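4.2 Placing the flowers: stem, cup, vase

This section covers the small-table arrangements only. The long hall displays are in Section 5 and the watering logs are left to the appendix, they are too long for here.

Background, quickly. Handbooks for front-desk flowers mostly start from the vase. Pick vase, cut stem to vase, done. The Tolleson leaflet of 1915, still passed around in photocopy, does it the other way: lay the stem down on the table first, look at the length, then look for something to stand it in. We followed Tolleson. Partly out of curiosity, partly because artificial stems can't be trimmed without wire cutters and we did not want to ruin them. Mockus had argued in an earlier draft that the order makes no difference to the finished table. We think it does, see below.

Setting. Shared workroom at Surnwood, brick along one wall, big windows at the back, gray polished floor. People working at other desks during the sessions, which we wanted — a reception table is never arranged in silence either. All work done in June. Participants got a one-line instruction ("make the table look ready for visitors") and no reference picture. Twenty-three arrangements were kept for rating; two were dropped for missing forms.

Materials. Artificial stems throughout. Peach-pink flowers on a long stem, and roses in pale yellow and cream. Small vessels, a divided organizer box, and odds and ends that belong on such tables in real life. We deliberately left the odds and ends on. A bare table gives you a nice arrangement and tells you nothing about where flowers go when there is already stuff in the way. Figure 4 has the laying-down stage, box toward the far end and the bouquet still flat in the middle. 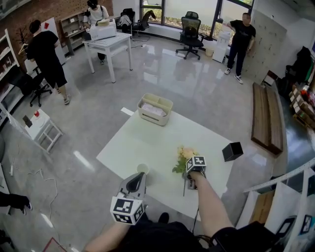 Figure 4. Laying-down stage: bouquet on the white table, small cream cup to its left, organizer box behind.

Two things matter at this stage. First, direction of the stem. If the stem end points at the person, the bloom end gets judged from behind and people tend to lift it straight up and turn it later. If it points sideways they turn it first. Second, distance to the nearest small object. Cups are a nuisance. Low, light, easy to knock with leaves, and they are usually the last thing anyone thinks to move. Sebastian's coding sheet has a column for this ("cup moved before / after / never") and it ended up more useful than the column for symmetry, which we dropped.

Scale problem also shows up here. A long stem next to a small cup looks wrong lying down and people react to it, they go hunting for a taller vessel before they have decided where on the table the flowers should stand. In vase-first arranging that never comes up. The vessel is fixed and the position gets chosen around it. This is the difference we mean when we disagree with Mockus.

Standing stage. Once the flowers are upright the judgment changes again. Color against the wall starts to count. Pale roses against red brick read well from across the room; the same roses against a bright window loose their edges and go flat. Clear glass was preferred for the roses, even though it shows the stems and artificial stems are not pretty. Raters did not seem to mind. Spread matters more than height: a loose cluster with the leaves coming through was scored above a tight ball in nearly all sheets. Tight balls come from not opening the stems after storage, so it's a handling issue, not taste.

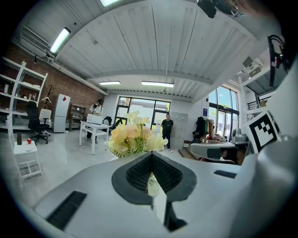 Xavier objected to the clear glass finding at the first reading, saying that raters who know the flowers are artificial stop looking at the stems altogether, and that with fresh flowers the same people would complain about cloudy water by noon. Fair point. We have no fresh-flower data from this room and the claim should be read as covering artificial stems only.

Viewing position. The rater form (Clikel template, shortened by us) asks for a score close up and a score from the door. These two dont agree as much as expected. Close up, people score the flowers. From the door they score the table, and really the whole end of the room with it: what else is standing around, whether a chair is pulled out, whether a side table nearby has its own cup and bottle on it. One rater wrote "flowers fine, room busy" and gave a low mark. We kept the mark. A front-desk arrangement gets seen past chairs and shelves and people walking through, and a method that only holds in an empty room is no use to whoever has to set the table at eight in the morning.

Raju's spacing rule (one bloom-width clear on every side) was tried as a fix for the busy-room effect. Works close up. From the door, no visible gain that we could find, the gap is too small to read against everything behind it.

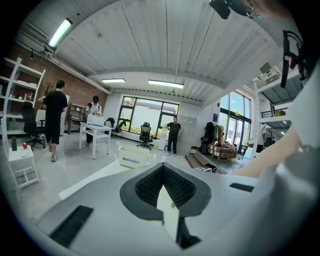 Caldeira would go further and drop the door score, on the grounds that it measures furniture. Oksanen disagreed in her written remarks: visitors come in by the door, so the door score is the one to keep and the close-up one is for the arranger's own satisfaction. We report both and do not average them. Separate tables in Section 4.3, vessel changes listed under each.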